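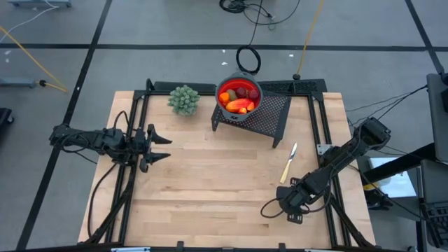 My collapsible colander on its little mesh stand

Are collapsible silicone colanders any good as a fruit bowl?
Posted by Hằng Đào, 03/11/2025

I bought the folding kind, gray rim with a red-orange inside, and I want to leave it out on a wooden tabletop as a fruit bowl. It sits on a black mesh stand with thin legs. The listing said it "keeps fruit fresh longer" thanks to airflow. I have my doubts. Has anyone seen a difference, or is it just a bowl with holes and a nicer story? Also, will the folds give out if I put heavy fruit like mangoes in it?

Ginero
Had one for 3 years. Works great, no complaints. Get a second one.

Cenano
I don't buy the freshness claim either. Air getting under the fruit may help a bit if you rinse things and put them away damp, but I kept peaches in mine and peaches in a plain dish and they went soft on the same day.

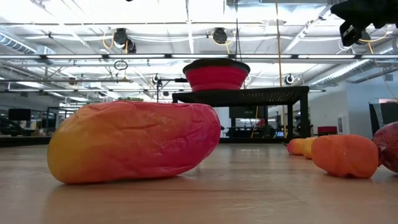

What did help was keeping the mangoes out of the pile. A big one leans on everything under it, and the small fruit bruises first. I leave mine on the table on their sides and turn them when I remember. Plums can go in the bowl.

As for the folds, mine sagged on one side under a full load of oranges. It popped back, but I wouldn't lift it by the rim when it's full. And check that the stand is wider than the base — a narrow one tips easily.

Plender
Disagree with Ginero, a second one for what? I paid 19 dollars for mine and it smells like dish soap no matter how I rinse it. Baking soda paste for 60 minutes was supposed to fix that. It didn't. I use it for pasta now and the fruit lives in an old salad bowl.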